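Interlocking toy brick

An interlocking toy brick is a small molded plastic block that joins to others of its kind by pressing. Most bricks carry short round studs on top and are hollow below, so that the studs of one piece fit into the underside of the next. The grip comes from friction alone, and no glue or pins are used.

Size and shape

Makers name their bricks by the number of studs along each side. The common piece has two rows of 4 studs. Flat pieces, known as plates, are lower than a full brick and are used for floors and for small changes in height. Makers often choose bright, solid colors. 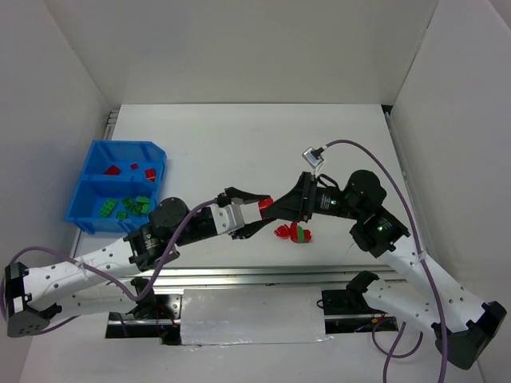 Underside

Early bricks were fully hollow and held on only at their outer walls. Models made from them came apart easily, and long walls tended to bow. Later designs placed round tubes inside the hollow. The studs of the brick below are held between a tube and the wall, which gives a tighter joint and allows pieces to be set partly overlapping. 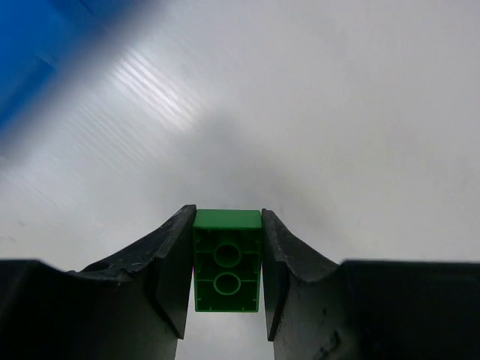
Green block with two round tubes inside its hollow underside.

Manufacture

Bricks are made by injection molding. Plastic pellets are melted, forced into a steel mold and cooled before the parts are pushed out. Wear in the mold changes the fit over time, so molds are checked and replaced. The Engelhardt works at Skestby ran 9 presses at its peak and listed 158 different parts in its last catalog. Its bricks did not fit those of the rival Trerent line, which used a wider stud.

Collecting

Older sets are traded by collectors, with boxed sets bringing the highest prices. The largest Engelhardt set, the Drarkness Castle, had 1036 pieces and was sold with a printed plan. Complete copies are scarce, as the thin gray plates used for the roof cracked with age.

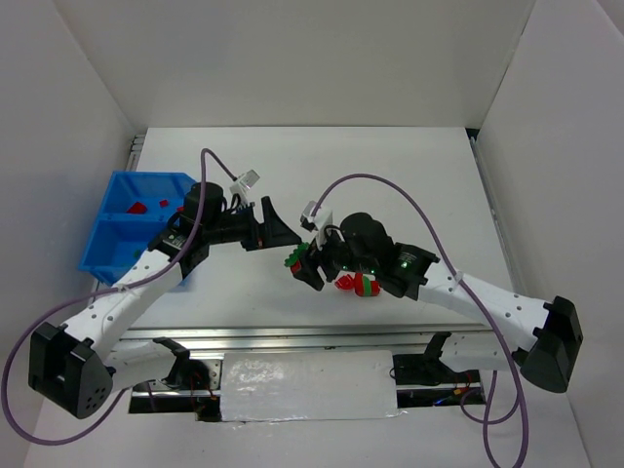

Reviewing the castle set, one collectors' newsletter complained that "the walls go up in an evening and the roof takes the rest of the week," and advised buyers to ask for spare plates before paying.

See also

Construction set
Injection molding
Wooden toy block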